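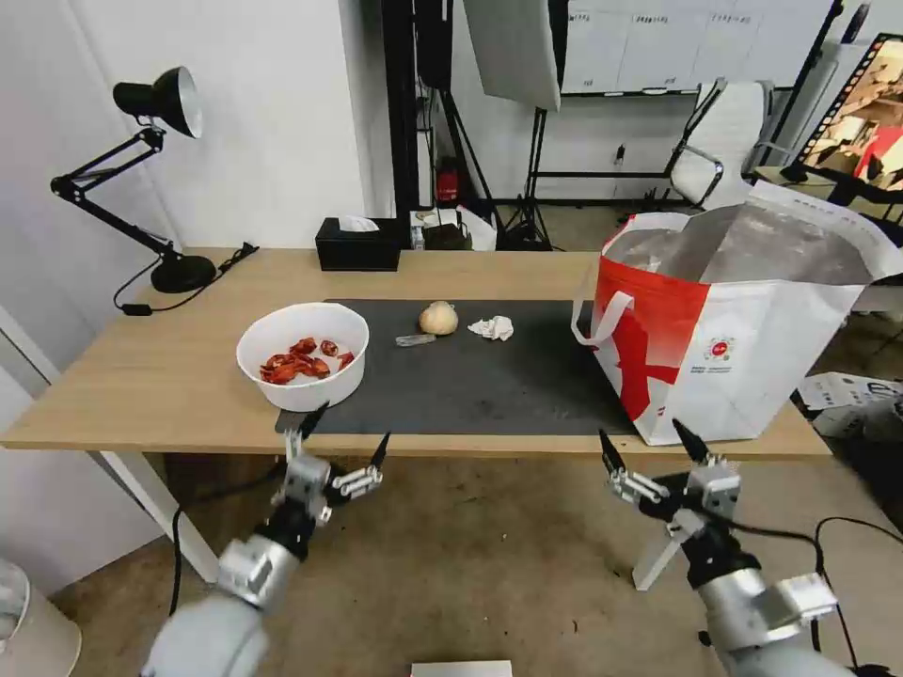 Noeline says dried chilies that are already in pieces shouldn't sit out in a bowl at all, they should go straight into something with a lid, and she'd put them in the dark too if it were up to her. Fine, she has a point, and I've said I'll bring a jar from home. But I like the bowl on the desk while I'm working because I can reach it without getting up!

7th March, desk notes, Dremness room

Started with the left end of the mat since the chilies live there. Red ones, dried, all broken up. The dust from them gets everywhere and I have now rubbed my eye twice in one week, so the rule (for me, and for Vaughan if he's reading) is tissue first, then hands, then anything else. The black tissue box stays at the back edge of the desk. Please don't move it over by the lamp again - I spent ages looking for it on Monday with my eyes streaming.

The little bulb doesn't need the bowl and doesn't need the bag either. I had it near the back of the mat so it wouldn't get knocked, and the small plastic tube in front of it. The tube really needs a holder because it won't stay put on its side, and I asked Remedios if there was a spare one in the Hirkanel drawer. She's looking. If there isn't I'll fold a bit of card and tape it, I've done worse.

Lid for the tube: still missing. Check the carpet under the desk before anybody vacuums.

Now the bag. I'm very fond of this bag. It's the big white one with the red on it and the silver lining, and it stands up on its own at the right end, so you can drop things in with one hand. It does sit over the edge of the mat, and every time I square up the mat I have to lift the bag first, and then I forget where I was. Ruby-Lee suggested putting it on the floor. Tried that for one morning in the old room and kicked it. So it stays up.

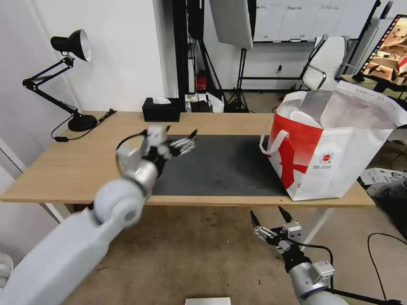
I want the light stuff on top and the heavy stuff underneath, and I keep doing it the wrong way around because the light stuff is what's closest to me when I start. Next time I'll set the heavy things out along the front strip of bare wood first and load from there. Also fold the top edge back before starting! It flops in otherwise and then you're fishing around with one hand and holding the flap with the other.

Ea wants a list of what's in the bag taped to the handle. I said I'd try it until May and see if I keep it up. A Halance label would do, the 30 mm ones, we have loads.

Lamp is good where it is, on the left with the shade turned in to the right. The cord hangs off the side and I keep meaning to clip it to the leg. Vaughan says he has clips. Vaughan has said this before.

Wiped the mat with a damp cloth at the end of the day, and it came up fine except for a faint orange patch where the bowl had been. Might be the chilies, might be Vaughan's lunch. Going to try dish soap on it.

To do
jar with a lid (me)
holder for the tube (Remedios, or card and tape)
cord clips
ask Noeline if whole chilies cost more at Tjoa, and if she wants the 800 g pack or the smaller one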